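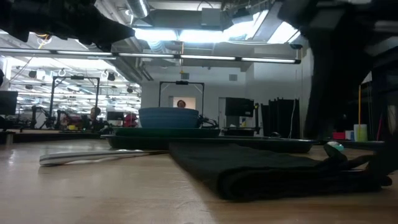
A table with tray, plate and bowl at the lab. The arms hang from above; one reaches down to the work surface.

Practice & Standards | Shared Workspaces

December
By the Warrier newsletter desk

The rulebook at the Kumov lab started as one page taped to a door. It now runs to 12 pages, and the lab manager who keeps it would like to get it back under ten.

"Most of what got added was somebody's bad afternoon," she said. "A cable got pinched, so there's a cable rule. A bowl got knocked over, so there's a bowl rule. After a while people stop reading."

She has spent most of this year rewriting it for the tabletop stations, where pairs of arms work with dishes, cloths and other household things. The old text was borrowed from a factory where her predecessor had worked. It talked about fences and light curtains. Her stations are open, and people walk between them all day.

The first thing she changed was the order. The old version opened with definitions. Hers opens with what to do before power goes on: look at the table, look at the cables, say out loud that the arms are going live, and wait for an answer from anyone within reach.

"The waiting is the part they skip," she said. "They say it and hit the button in the same breath. I've done it too."

Anyone new to the lab does the start-up sequence 30 times with someone watching before they run a station alone. She got some pushback on that number, mostly from people who had used arms elsewhere. She kept it. It takes a morning and a bit of the afternoon, and by the end of it the new person has usually found something wrong with the written procedure, which she then fixes.

The section on the table itself is short. Anything that belongs to the task stays inside the work area. Anything that doesn't goes to a side surface before the arms move. No drinks that a person intends to drink. Props that look like food or drink are kept in their own bin and labeled when they go back in it. 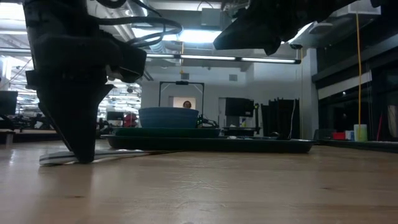 Cables get a full page. She thinks they deserve it. The lab went through its incident log when the rewrite began and read all 268 entries, going back to when the first station was built. Cables came up more than any other cause, ahead of software faults and well ahead of people being in the wrong place.

"You want slack at the wrist so it can turn, and you want no slack on the table where a finger can hook it," she said. "Those two things fight each other. So we write down how each station is routed, and if you change it, you change the sheet."

The sheets are kept in Unum, the record system the lab already used for repairs. Each station has one. The operator signs it at the start of a session and again at the end, and the session doesn't count if the second signature is missing. Last month the lab logged 1,110 sessions. She threw out a handful for missing signatures and heard complaints about every one.

She is less sure about speed limits. The arms run slow when a person is resetting the table and faster when the area is clear, but who decides it is clear? At present the operator does. Bandex, which services the arms, has suggested a floor mat that would slow them automatically whenever someone steps on it. She has one on loan and hasn't made up her mind. Chairs set it off.

Asked what she would tell another lab writing its own rules, she said to have the people who reset the tables write the first draft. Hers were written by engineers, and they assumed a reset took no time and needed no hands near the gripper.

"Go and stand there while somebody folds a towel and puts it back forty times in a row," she said. "See where their elbows go."

The next revision is due in spring. She has already marked two paragraphs on emergency stops for cutting, since they say the same thing in different words, and the page on visitors still has to be written.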